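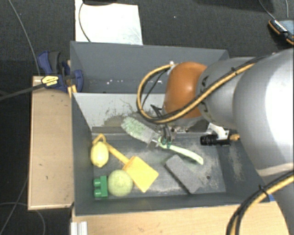

FLIVHAM, July
By Aparecida Falcão and Inese Baranauskienė

Figure 2. Toys and household items together in a dark gray open-topped bin with a pale gray slanted divider.

Search this journal Enter keywords Go

4. Mixed storage in the home

Most advice on household storage assumes that people sort first and put away second. The diaries we collected in Flivham suggest a different order. Of the 500 households we wrote to, 249 kept a diary for the full eight weeks, and in most of these the first step was to clear a surface. Small objects went into whatever open container was closest. Sorting came later, if it came at all.

We use the term "mixed bin" for any open container that holds both toys and general household items (Figure 2). Parents used other names. "The basket," "the dump box" and "downstairs stuff" all appear in the diaries, and one family called theirs "customs." We did not ask people to use our term, and entries were coded by what they said was inside.

4.1 Where the bins are kept

Mixed bins were most often kept in the room where the family ate, even in homes that had a separate playroom. The next most common place was the foot of the stairs. Very few were kept in bedrooms. Several parents wrote that a bin in a bedroom would never be emptied, while one by the stairs got in the way and had to be dealt with.

Homes with one adult kept fewer bins but emptied them more often. We expected the reverse. The interviews point to floor space as one reason, though the number of single-adult homes in our sample is small and we would not push this very far.

4.2 Dividers

Some containers had a fixed divider making one small compartment and one large one. Diary keepers almost always began by giving each side a purpose, usually toys in the large side and everything else in the small side. In most homes this had broken down by the third week. The small side tended to hold out longer when it was used for things an adult needed daily – keys, hair ties, a tape measure – and it failed quickly when it was meant for "odds and ends."

Labels made little difference. Families who added a label during the study reported the same drift as those who did not, and two of them removed the label again.

4.3 Emptying

The diaries contain more than 1,000 entries that mention emptying a bin. They fall into two kinds. In the first, a person was looking for one object and tipped everything out to find it. In the second, the bin was full. Planned emptying on a regular schedule was rare, and it was mostly reported by grandparents who looked after children during the day.

We use cookies to improve your reading experience. Accept Manage settings

Children took part more than the earlier Mimar survey would suggest. That survey asked parents whether children "helped tidy up," and a child who tips out a bin to find a toy car would not be counted. In our diaries the same child often put back the larger pieces without being asked and left the smaller ones on the floor. Parents then returned the small pieces to the bin unsorted, and these stayed at the bottom until the next search.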